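# How Do You Teach a Robot to Fold a Towel?

Grab a towel from the bathroom and fold it. Done? That probably took you a few seconds, and you could have been humming a song the whole time.

Now try it again with your eyes closed and oven mitts on both hands. Much harder! That's a little closer to what folding feels like for a robot (if a robot could feel anything, which it can't).

## Why towels are tricky

Robots are great with things that keep their shape. A wooden block is the same block whether you pick it up, turn it over or put it on a shelf. A towel is a different shape every single time you touch it. It droops and bunches, and a corner can slide underneath where you can't find it. Scientists call things like this **deformable objects**. "Deformable" just means "can change shape." Your socks are deformable. So is pizza dough!

You could try writing a rule for the robot, like "move your hand this far to the left, then close it." But what if the towel is a tiny bit crooked? The robot would follow the rule perfectly and grab a handful of air.

## Learning by copying

At the Merby lab, Shabnam Baloch and her team use a different idea, called **imitation learning**. Imitation means copying. You learned to tie your shoes this way, by watching somebody's hands and then having a go yourself.

First, a person steers the robot's arms through the whole job. The computer saves what the cameras see and how the arms move. One complete fold is called a **demonstration**. The Merby team recorded 200 of them! Thabiso Naidoo steered most of those, and he says he now folds his own towels very, very neatly.

Next, a computer program studies all the demonstrations and looks for patterns. When the towel looks like *this*, the arms usually move like *that*. After plenty of practice, the program can make a good guess about what to do with a towel lying in a spot it has never seen before.

## Small pinches, big problems

The team found that pinching is one of the hardest bits. A folded towel is a stack of layers, and the robot has to pinch the right ones. If it takes too few, the stack slides apart. If it takes too many, the whole towel comes along for the ride.
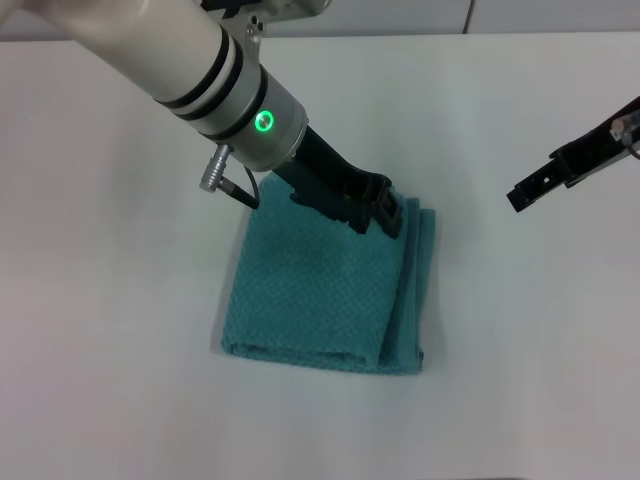 *A black gripper pinches the top layers of a folded towel. Can you spot the little green light on the robot's wrist?*

To help with this, Gervasio Toledo had an idea: record extra demonstrations that begin with a mistake, such as a crooked fold, and then show how to fix it. It worked really well! With the first set of lessons, the robot finished 4 folds out of 20 tries. With the "fix it" lessons added, it finished 16 out of 20. The next puzzle is T-shirts, and those have sleeves!

## Try it yourself

You need a friend, a small towel and two pairs of kitchen tongs.

1. Put the towel flat on a table.
2. Hold one pair of tongs in each hand.
3. Your friend tells you every move, and you do only what they say.
4. Once it's folded, swap places and start with the towel crumpled up.

Which start was harder? Did your friend have to change the instructions?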